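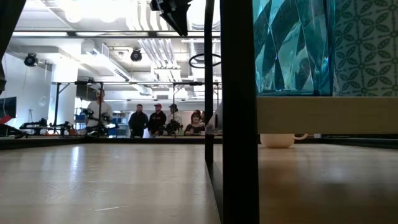 Figure 1. Side camera view across the table, with the cup under the shelf at right and the shared lab behind.

Teaching a Cup Placement Task by Hand Guiding and by Remote Control
Term project report, Joltville campus, robotics stream

1. Background

Our project compared two ways of showing a robot arm a household task. In the first, called hand guiding, the operator holds the arm and moves it through the task while the joint positions are recorded. In the second, the operator stays back from the table and drives the arm with a small leader arm of the same proportions. The task was to take a cup by its handle and set it down on a marked spot.

The project followed on from the Brelville exercise in second year, where we only did hand guiding and only with foam blocks. A cup is harder. The handle has to face the gripper within a fairly narrow angle or the fingers close on the body and slide off.

2. Setup

We used the wooden table at the near end of the lab. A ledge runs over part of it, and in Figure 1 the white cup is partly in the shadow of that ledge, handle to the right. We kept this start position for the harder half of the trials and used open table for the other half. The patterned panels over the ledge stayed up for all recordings so that the background would match from one session to the next.

The side camera was fixed at just above table height. It gives a good view of the cup but picks up glare from the ceiling lights on the left half of the tabletop. The black post also blocks a strip of the view, and any motion that crossed behind it had to be checked against the wrist camera.

Recording software was the Wirnau logger from the course server, with joint data and video saved to the same folder.

3. Method

Each of the 4 group members recorded 14 demonstrations, half by each method. Everyone did hand guiding first. In hindsight we should have swapped the order for two of us, as practice with the task probably helped the remote control results.

A demonstration was kept if the cup ended upright on the mark. Failed ones were saved in a separate folder and not used for training.

4. Results

Hand guiding was quicker to learn. The paths were short, but the operator's arm was in the video most of the time, and under the ledge there was hardly room for a hand and the gripper together.

Remote control was slow to begin with. Operators tended to stop above the cup, correct, and stop again, and those pauses were copied by the trained policy. The video was much cleaner – no hands near the cup at all – and the policy trained on it reached 70 per cent success on open table. We did not get a usable figure for the ledge position before the lab booking ended in September.

5. Problems

The Ríos gripper pads wore smooth and had to be replaced partway through. Demonstrations from before and after the change were pooled, so some of the difference between sessions may come from the pads.

Glare was the other issue. We tried lowering the exposure, but then the area under the ledge was too dark to find the handle.

6. Further work

Matte covering on the tabletop, a second side camera past the post, and a balanced order of methods between operators.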